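Rikham workshop notebook, software side
Wed 6 February
Posted by: bench 2, perception and replay

Carried on with the basket task. Aim for the day was to find out why the trajectory export from the hand-held grippers drifts against the head camera, and to get the Filura loader to stop dropping episodes without saying so. Got most of the way with the first. The second is done apart from the tests.

Starting state: 134 episodes recorded on the cup and basket set, all through the same recorder build. The loader reports 134 found and then hands fewer than that to training. No warning in the log. I had put this down to the length filter, and had said so in the last entry. That was wrong, see further down.

Time sync first.

Each gripper stream carries its own clock. The head camera carries another. The recorder writes arrival time on the host as well, and the exporter was using arrival time for the head camera and device time for the grippers. Whoever wrote that (me, I think, in May) left a comment saying "same thing in practice". It is the same thing while the host is idle. When the disk is busy the head frames queue up and their arrival times bunch together, then spread out again. In replay the hands run ahead of the picture, then the picture catches up.

Changed the exporter to use device time for all three and to fit one offset per stream per episode. The offset is fitted on the first stretch of motion in the episode, matching gripper speed from the pose track against the speed of the dotted plate as seen from the head. It's a one-dimensional search, so quick enough to run on everything. The fit is poor if the operator begins with both hands still and stays that way, so I've added a floor on total motion. Below the floor the exporter takes the session median instead and marks the episode as "offset borrowed".

Result on the episodes I looked at by eye: hands and picture now stay together through the whole clip, including the slow ones at the end of the session where the disk was struggling. I have not looked at all of them. The plots are in the shared folder under sync_check.

Two things still wrong with it:

- The left stream sometimes has a gap where no packets arrive. The fit copes but the resampler draws a straight line through the gap, and a straight line in pose looks like a very confident motion to the policy. Need to mask those samples.
- The offset search range is fixed in the code at 100 ms either side. One episode came back sitting exactly on the limit, so the true value is outside. Widen it and put it in the config.

Plate tracking from the head view.

The dots on the plates are found well when the plate faces the camera. When the hand turns outwards the dots get squashed and the solver picks the mirrored pose. It flips for one or two frames and flips back. The smoothing hides that in the plots and leaves a bump in the velocity. I had been chasing this bump as a sync fault for most of the morning.

Fix is to keep both candidate poses from the solver and choose the one nearer to the previous accepted pose, with a reset if neither is close. Simple, and it removed every flip in the session I tested on. The reset threshold is a guess. Someone should check it on a fast operator.

Basket segmentation.

The wire mesh is the awkward part of this set for perception. The depth estimate goes straight through the openings in some frames and stops at the wires in others, so the basket wall comes and goes in the point cloud. For planning we want it solid. For finding the cup we want it see-through. At the moment one mask is trying to do both jobs.

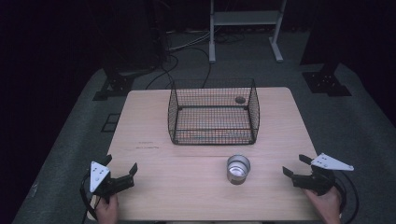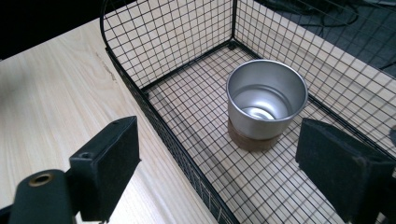 Basket set: head camera first, then a gripper view with the cup standing on the mesh floor.

Split it into two outputs. The first is the basket body, filled in as a closed shape with an open top, and goes to the planner as an obstacle. The second is the raw wire mask, used only to remove wire pixels before the cup detector looks at the crop. The planner never sees the second one and the detector never sees the first.

For the filled shape I fit a box with sides that lean outwards, five parameters plus pose, against the rim only. The rim is thicker than the mesh and much easier to find. Trying to fit against the whole wall gave a basket that grew and shrank from frame to frame. Rim only is steady. It does mean the floor height comes from the model and isn't measured, so if we change baskets the height has to be entered by hand. I've put a line about this in the task config, next to the basket name.

From the gripper cameras the rim is often partly out of view and the fit can't run. In that case the basket pose is carried over from the head camera through the tracked gripper pose. It inherits whatever error the plate tracking has, hence the interest in getting the flips out first.

Cup detector.

The metal cup gives trouble for the usual reason. Highlights inside it move as the camera moves and the detector likes to follow the highlight. I tried the detector on crops with the brightest pixels clipped. Slightly better on the gripper views, slightly worse on the head view where the cup is small and the bright edge is half of what there is to go on. Left clipping on for the gripper cameras and off for the head camera. Not pretty, but it's one flag per camera and it's written down.

When the cup is seen through the wall the box breaks up into pieces. Removing the wire pixels and filling from the neighbours joins them again in most frames. The fill takes longer than I'd like. It could be run at half size with no loss, I think, but haven't tried.

The coaster (it looks like cork or wood, the label list just says "base") was being merged with the cup by the detector, so the cup came out taller than it is and the grasp height came out low. Added "base" as its own class using the labels we already had. After a short retrain the two separate properly when seen from above at an angle. From low down they still merge.

The dropped episodes.

Back to the loader. The length filter was not the cause. The Filura loader reads the session index, sorts by name, and groups by the part of the name before the second underscore. Our recorder started adding a suffix when an operator restarts an episode, and the suffix contains an underscore. Two episodes then land in the same group and the later one overwrites the earlier. No error, the dictionary simply has fewer keys at the end.

Changed the grouping to use the episode id from the metadata file and made the loader stop with a message if two ids match. All 134 now come through. I re-ran the count on the older drawer set as well and it was losing episodes in the same manner, so the numbers in the earlier drawer entries are on the reduced set. I've added a note to those entries and left the figures as they were.

To do here: a test with a restarted episode in it. I have the fixture files ready but ran out of time.

Replay in the planner.

Ran the exported tracks through the Nedia planner in simulation with the closed basket shape as obstacle. Tool width was wrong in the first run. The planner had the fingers at the closed width for the whole approach, so it was happily passing through places where open fingers would touch the wall. The exporter had been writing finger opening in millimetres and the planner reads metres, then clamps anything silly to the minimum. I've taken out the clamp. It now refuses the file, and the exporter writes metres.

With the right width the planner rejects some of the recorded approaches as touching the rim. Checked three by eye against the gripper view. In two of them the fitted rim sits slightly inwards of the real one. In the third I can't tell. I would sooner correct the fit than add slack to the collision check, so leaving the margin as it is for now.

The planner's smoothing step was also set to 800 iterations from some old trial. It makes no visible difference past a fraction of that and each replay was taking long enough to go and do something else. Lowered to 100 in our local config only. The shared config on the Gauthier machine still has the old value and I haven't touched it, as the drawer people are using it this week.

Small things.

Viewer now shows the left and right gripper streams side by side with the head view above, all on one slider. Arrow keys step one frame. Space plays. Holding shift steps 15 frames. The slider goes by device time, so if the sync is off you will see it there first.

The log used to print one line per frame for the plate tracker. It now prints one line per episode with the number of resets. The old output is behind the verbose flag.

Export of a full session fails if the output folder already exists and is empty. It works if the folder has something in it. Known, not fixed, make the folder afterwards or delete it first.

Disk: the raw recordings drive is getting full and the sync trouble is worst when it is. Old calibration sessions can go once someone has confirmed they are on the backup. Please don't delete the ones tagged "ref", the plate tracker tests read them directly.

Next.

1. Mask the gaps in the left stream before resampling.
2. Offset range into config, re-run the episode that hit the limit.
3. Loader test with a restarted episode.
4. Rim fit: look at the inward bias. Suspect the edge finder is taking the inner side of the rim rod from the head view. Compare against the outer side on the same frames.
5. Half-size fill for the cup crops, time it.
6. Re-export everything after 1 and 2, then retrain. No point starting training before that.

If anyone picks up number 4 before I do, the frames I used are listed in rim_frames.txt in the sync_check folder. The file name makes no sense there, it will move.

2 comments · 0 shares

Rikham workshop notebook | Contact the software bench | © Rikham | Back to top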